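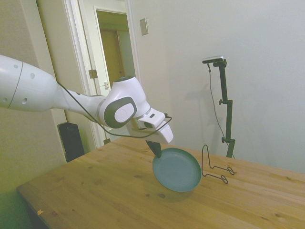
4. Installation and First Use

Read this section in full before the cabinet is moved into position. It applies to the Brumness Pidow 308 wine storage cabinet in both the left-hinged and right-hinged versions. Owners of the Nisbet undercounter series should refer to the separate booklet supplied with those units.

4.1 Choosing a location

The cabinet must stand indoors on a level floor that can bear its full loaded weight. Avoid direct sunlight, radiators, ovens and clothes dryers. Unheated garages are not suitable in regions with freezing winters.

The cabinet is 700 mm wide. Allow 800 mm of clear space in front for the door to open fully and for the lower shelves to slide out. Keep the ventilation grille at the base free of rugs and baseboards.

CAUTION: The cabinet is top-heavy when empty shelves are extended. Do not pull out more than one shelf at a time until the wall bracket has been fitted.

4.2 Unpacking and leveling

1. Cut the straps and lift the carton clear. Two people are required.
2. Remove the foam blocks from between the shelves and the tape from the door seal.
3. Move the cabinet into position upright. If it has been laid on its side during delivery, let it stand for 24 hours before connecting it to the power supply.
4. Place a spirit level on the top panel and turn the front feet until the cabinet is level from side to side. The front should sit very slightly higher than the back so that the door closes by itself.
5. Fasten the wall bracket to a stud with the screws provided.

NOTE: Keep the carton until the cabinet has completed its first week of operation. Units returned without the original packaging may be subject to a handling charge.
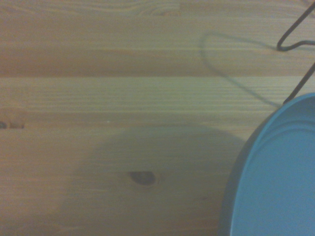
4.3 Setting the temperature

1. Plug the cabinet directly into a grounded outlet. Do not use an extension cord.
2. Press and hold the lock key until the display stops flashing.
3. Select the zone with the ZONE key. The upper zone is intended for white and sparkling wines and the lower zone for reds.
4. Use the arrow keys to choose the temperature. For long-term storage of all wines, set both zones to 55°F. For serving, consult the table in Appendix B.
5. Press the lock key once to save the settings.

The display shows the air temperature near the sensor. Bottles change temperature far more slowly, and the reading may vary by a few degrees as the compressor cycles. Do not change the setting again during the first day.

4.4 Loading the shelves

Load the cabinet only after the display has held steady overnight. Begin with the lowest shelf and work upward. Lay bottles sealed with natural cork on their sides so that the cork remains in contact with the wine. Bottles with screw caps may be stored upright on the bottom tray.

Standard Bordeaux bottles may be stacked in alternating directions on the fixed shelves. Burgundy and Champagne bottles are wider and reduce the total capacity. Sliding shelves must never carry more than 2 layers.

CAUTION: No bottle may touch the rear wall. Contact with the wall can cause labels to become damp and may block the drain channel.

4.5 Humidity

A small reservoir is located behind the bottom tray. In dry climates, or during the heating season, fill it with clean water to the line marked on its side. Check the level each month and empty the reservoir before moving the cabinet. The charcoal filter in the Westberg vent cartridge should be replaced once a year. Instructions are given in Section 7.

Related sections
3. Parts and Accessories
5. Door Alarm and Key Lock
6. Reversing the Door
7. Cleaning and Filter Replacement
Appendix B. Serving Temperatures

© Brumness Wine Storage. All rights reserved. | Contact Customer Service | Back to top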